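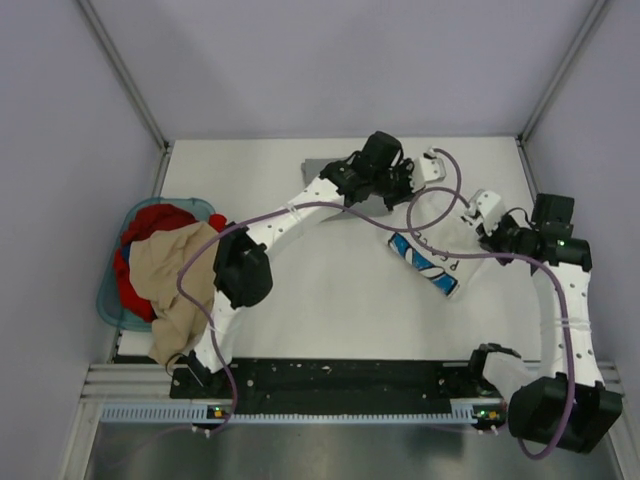
The two-arm table at the Vivero open day, laundry basket on the left.

ravach_road
Mar 22, 2024
Went to the Vivero open day. The laundry demo was in an enclosure at the far end of the hall. Two arms, one table, a basket of clothes. They let you stand there as long as you liked, so I stayed most of an hour. The handout says 1,671 folds logged and they want 2,000 by May. Free entry, tea was 60p.

pegbag
Did it fold anything properly?

ravach_road
Towels, yes. Shirts were hit and miss. It took a long time to find a collar.

Kanaan
I was there in the morning and thought it was poor. My mum could do a whole basket in the time it took over one T-shirt.

Jillis
Bit harsh. It's a test rig, they said so at the start of the talk. Speed comes later - picking the right bit of cloth is the hard part. A shirt in a heap never lies the same way twice. 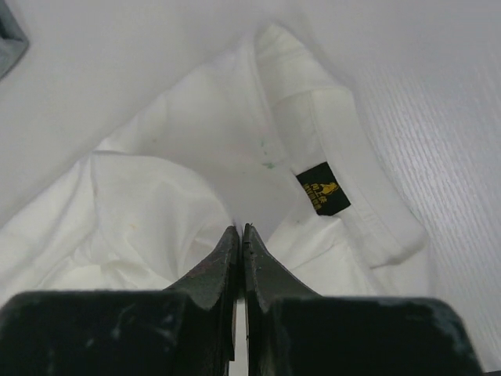

pegbag
Fair enough, but who is it for? A hotel laundry has machines for sheets already, and I can't see anyone putting one in a flat.

Jillis
Care homes were mentioned. Mixed clothes, all sizes, everything has to go back to the right person.

Kanaan
Then show it doing that. I'd go again if they did a full load from start to finish.

ravach_road
I'd watch that too. There's a sign-up sheet for the May one on their site.

Related threads
Vivero open day - parking and buses (674 views)
Ravach warehouse tour, worth it?
Robot mowers on a slope (600 views)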